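Handheld gripper demos vs. teleop - our slipper result, and a question about the markers
Forum > Manipulation > Imitation learning
Posted 3 September 2025

plillum_annatjie
Hello all, long-time reader, and I finally have something worth sharing! I'm Annatjie Hendricks, and for most of this year I've been working on Plillum, a small project on two-handed household tasks. We collect all our demonstrations with a pair of handheld grippers (marker cubes on top, a camera on each gripper, another on the head) and train one policy per task from those, with no teleoperated data at all.

The task I want to talk about is the slipper one. A pair of slippers has to be lifted and set down side by side, toes the same way. It sounds like nothing, I know, and my sister laughed at me for a good while when I told her what I do all day. But slippers are soft and they fold where you pinch them, and a gripper that comes in a little too low shoves the slipper along before it ever closes.

What we found is that where you grasp matters far more than how many demos you have. We trained on 1,000 demos where people were free to grab the slippers however they liked, then on 2,000 of the same sort, and I could hardly tell the two policies apart. Then we took 219 demos where everybody was asked to come straight down and pinch the inner side of the upper, and that little set beat both of the big ones. I've watched the rollouts more times than I'd care to admit and the difference is plain. The policy from the small set commits. The other two hover over the slipper as if they were trying to remember a name.

My question is about the marker cubes. We lose tracking now and then when the two hands come close together, and I'd love to hear how other people handle it. Do you throw out those stretches, fill them in, or throw out the whole demo?

Lidgate_lab
Lovely result, and it fits what we see with towels. Could you post something from the collection itself? I'm having trouble picturing how close together the hands get, and "close" means very different things to different people on this board.

plillum_annatjie
Of course! Head view first, then one from a gripper camera. 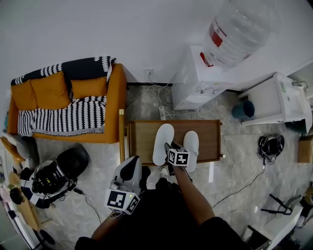
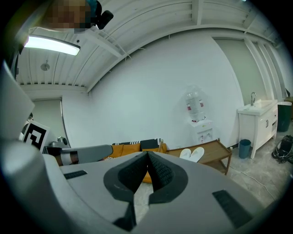
So when I say close, I mean the sort of distance you'd have if you were straightening a pair of shoes by the front door. One cube can get between the head camera and the other cube, and for a moment the tracker has very little to hold on to. It's always short, but it tends to come right at the grasp, and that is the part I least want to lose.

Lidgate_lab
Thanks, very helpful. We fill short gaps from the gripper's own motion sensor and drop the demo if the gap is longer than we'd trust it for. I wouldn't cut the stretch out and join up the ends. We did that for a while and the policy learned a funny little jump, which took us ages to trace back to our own scissors.

dovetail_joint
I'll be the grump here, sorry. I don't think you can say the grasp point matters more than the amount of data. Your small set is different in two ways at once. People were told where to pinch, and they were also told to come straight down. Maybe the approach is doing all the work and the pinch point has nothing to do with it. And were the same people doing both?

plillum_annatjie
Not grumpy at all, it's a fair thing to ask and I should have put it in the first post. There were 5 of us collecting, the same 5 for every set. As for the two changes at once, you've got me there. We wrote the instruction as one sentence and I never thought to split it. It would be easy enough to do a set with the straight-down approach and a free choice of pinch, and I think I'll have to.

dovetail_joint
Then I'd soften the claim until you have. "Consistent demos beat more demos" I'd sign today. "Where you grasp matters more" I wouldn't.

mrs_servo
I'm with Annatjie more than dovetail on this one. We ran something similar at Celumgate with mugs, where the approach was the same in every set and only the grasp point moved, and the mixed set was clearly the worst of the lot. When half your people take the handle and half take the rim, the policy will sometimes go for a spot in between where there's nothing to hold. A slipper has no handle, but it does have a heel, an opening and two sides, and that's plenty of room for people to disagree.

dovetail_joint
Mugs are rigid though. A soft upper forgives a lot, and I'd expect the effect to be smaller with slippers. I may be wrong! I'd just like to see it.

mrs_servo
I'd have guessed the other way round. A soft thing changes shape depending on where you took hold of it, so everything after the grasp looks different as well, and the policy has to learn all of those.

Landeg_tom
Jumping in on a different point. Did the free-choice demos come before the instructed ones? If your people had already done 2,000 of these, they may simply have been better at it by the time they got to the last set. I know I get smoother after a week with the grippers, and quite a bit faster too.

plillum_annatjie
Oh dear. Yes, they came first, and the 2,000 set includes the 1,000. I do have the time stamps for everything, so what I can do tonight is take the last 219 of the free-choice demos and train on only those. If practice is the whole story, that set ought to do nearly as well as the instructed one. It won't be perfect, but it costs me one training run and no more kneeling on the floor - my knees will be grateful.

Landeg_tom
That's a good check. Please post it whichever way it comes out.

Lidgate_lab
Seconded. And keep the demos where you lost tracking in a separate folder, don't delete them. We deleted ours and then found a better way to fill the gaps a month later.

plillum_annatjie
Will do, on both counts. The run is queued, and I'm writing up the straight-down, free-pinch instruction for the others now. Mrs_servo, could I ask you to send me the wording you gave your people for the mugs? I'd like to stay as near to it as I can.

mrs_servo
Sent you a message. It's two lines long, and the second one is only about not chatting during the recording.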